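Home | Surfaces | Downloads | Notes | Contact

Ritley Tops and Lines: README for the surface record

22 Jul 2002
By the Ritley surface record

A written record of plain work surfaces and the long thin things found on them: cords, rods, seams, joints, scratches and pencil lines.
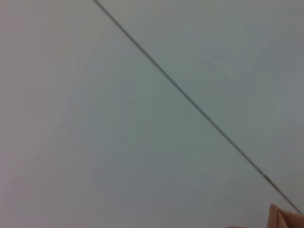

One reader of the first release wrote that cord and seam should never have been separate codes, as half the people filling in the form can't tell them apart at arm's length and the other half don't try. The codes remain separate. A third code, U (undetermined), was added in this release and takes the cases the reader had in mind.

A thin dark line on a plain grey top is the ordinary U case. It may be a cord, a narrow rod or a seam, and if the entry has no note from someone who touched it, it stays U. Brown items at the edge of the same top go in the NEIGHBOUR field by colour only, unless their material is known.

Contents

The record has 671 entries in two files. TOPS.TXT holds one row per surface. LINES.TXT holds one row per line-like thing, keyed to a surface. Both are tab-delimited plain text with a header row. A surface with nothing on it still gets a row in TOPS.TXT and has no match in LINES.TXT.

Fields in TOPS.TXT

TOP_ID – key, set by the record and never reused.
COLOUR – one plain word: grey, white, brown, black, green, other.
PATTERN – none, speckled, grained, printed.
FINISH – matte, gloss, unknown. Fill in by touch or at a low angle under a lamp.
SITE – Hindik or Ritley.

Blotches of slightly different tint are not a pattern. Leave PATTERN at none and write "blotchy" in the remarks.

Fields in LINES.TXT

LINE_ID – key.
TOP_ID – the surface it belongs to.
KIND – C cord, R rod, S seam, J joint strip, M drawn mark, X scratch, U undetermined.
RUN – straight, slight bend, curved, looped.
TONE – darker than the top, lighter than the top, same.
BREAK – Y if something crosses or interrupts the line, otherwise N.
NEIGHBOUR – anything the line meets or ends close to, in plain words.
REMARKS – free text.

RUN is judged over the whole visible length. A line that falls a bit more steeply in one half than the other is "slight bend". Do not split it into two rows. A single pale fleck set across a dark line is a break (BREAK = Y) and also does not split it. Change of colour along the length goes in REMARKS, for instance "cooler at one end, browner at the other".

Coding notes

Seams and joint strips cause the most trouble. At Hindik the older benches were topped in sections and the joints were filled, so a joint strip there can be darker or lighter than the top. A joint strip is J only where the filler can be felt. If it lies flush it is S.

Cords are to be lifted before coding. An object that lifts and bends is C, one that lifts and stays stiff is R. Wire is R if it holds its shape over the length recorded. This was settled in October and older rows were brought into line, which changed 30 of them.

Do not guess a function. "Curtain rod", "lamp cord" and the like were common in the first release and have been cut back to the plain word.

Colour words for neighbouring items are kept loose on purpose. Reddish brown and yellow brown are both "brown" in COLOUR, but may be given in full in NEIGHBOUR. Texture words such as felt, board or cloth are accepted there only with a question mark if the item was not handled.

Known problems

FINISH is poorly filled for the Ritley site. Treat unknown as missing.

Scratches shorter than a thumb's width were recorded at Hindik and skipped at Ritley. Comparisons of X between the two sites are not sound.

Some grey tops may be white tops recorded in poor light. The Texier colour strip was in use at Hindik only.

Loading

The files open in any spreadsheet. Join on TOP_ID. The Skoriteck import sheet drops trailing spaces in REMARKS and turns an empty NEIGHBOUR into a zero – check this column after import. Sorting on LINE_ID restores the original order.

Corrections

Send the row key, the field, the present value and the value you propose. Changes from U to another code need a note from someone who handled the thing or ran a fingernail along it.

Copyright 2002 Ritley surface record. Copying permitted with this file attached. | Contact | Back to top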